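Gallery: Shape Blocks and Work Boards

Rasico Centre for Early Learning Materials
Handling Collection, Room 8

The Handling Collection holds 3,583 pieces, of which 800 are shape blocks. The blocks are lent to nurseries, primary schools and family groups throughout the year and may also be used in Room 8 by appointment. They are among the most frequently requested items in the Centre, and many borrowers ask to see them before placing a booking.

The gallery on this page is maintained by Nataša Dimitriou, Collections Officer, to whom corrections should be sent. Further views will be added as each part of the collection is checked and recatalogued. Catalogue numbers are not given here, as they are being revised; borrowers should order by shape and colour.
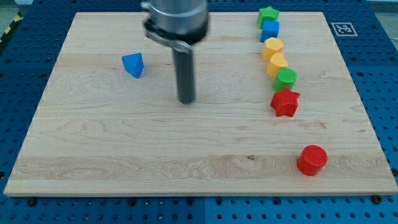 Page last changed: 26 November 2024

Shape blocks on a maple board. A blue triangular prism stands by itself on the left, with a line of blocks on the right that includes a green star, a blue cube and a yellow hexagonal prism. The table underneath has a blue perforated top.

Colours and shapes. Colour does not indicate shape in the loose stock. The triangular prism and the cube seen here are both blue, and there are two different yellow blocks in the line. Groups that wish to sort by one property at a time should say so on the request form, and a suitable selection will be made up for them.

Boards. A plain board gives children a clear edge to work within and may be borrowed with any selection of blocks. Grain, knots and small marks are natural to the wood and need not be reported. Splits, raised splinters and loose edges must be reported before the board is used again. Boards should be carried flat and should not be leant against radiators.

Care of the blocks. Blocks should be wiped with a soft, slightly damp cloth and left to dry in the open before they are put away. They should not be soaked or placed in a dishwasher. Borrowers are asked not to write on the blocks or attach labels to them.

Borrowing. The request form is available from the Centre's front desk. Collections are made from the side entrance, and all items should be returned in the containers in which they were issued. A charge applies to missing pieces. Any group wishing to borrow more than 200 blocks at once should first write to Borislav Ristić, Loans Manager.

Use of pictures. Pictures from this gallery may be reproduced in school newsletters and training notes, provided that the Centre is credited. Requests for any other use should be made in writing to Fotini Economou, Publications Office.

Back to Handling Collection
Next gallery: Threading and Lacing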